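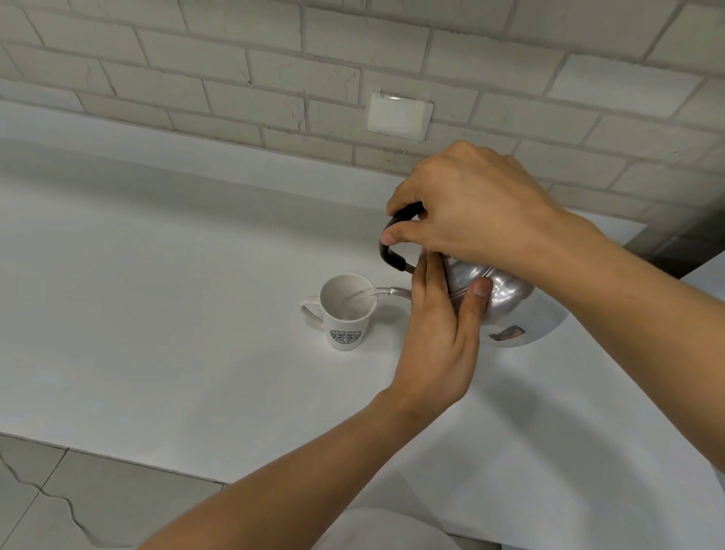

Villine adds stovetop kettle to Pradevier range

23 October 2023

Villine has added a compact stovetop kettle to its Pradevier kitchenware range. The metal body has a silver-coloured finish, with a domed lid and a black knob. The black handle arches over the top and pivots at the shoulder.
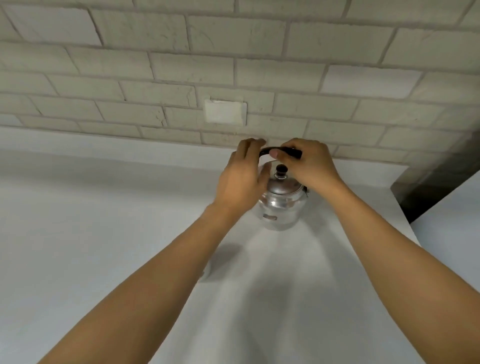 The kettle on a white countertop, with both hands at the top.

Recommended minimum fill is 300 mL. Stock ships from the Joseph warehouse in cartons of two. Trade orders of 100 units or more are invoiced at 90 days.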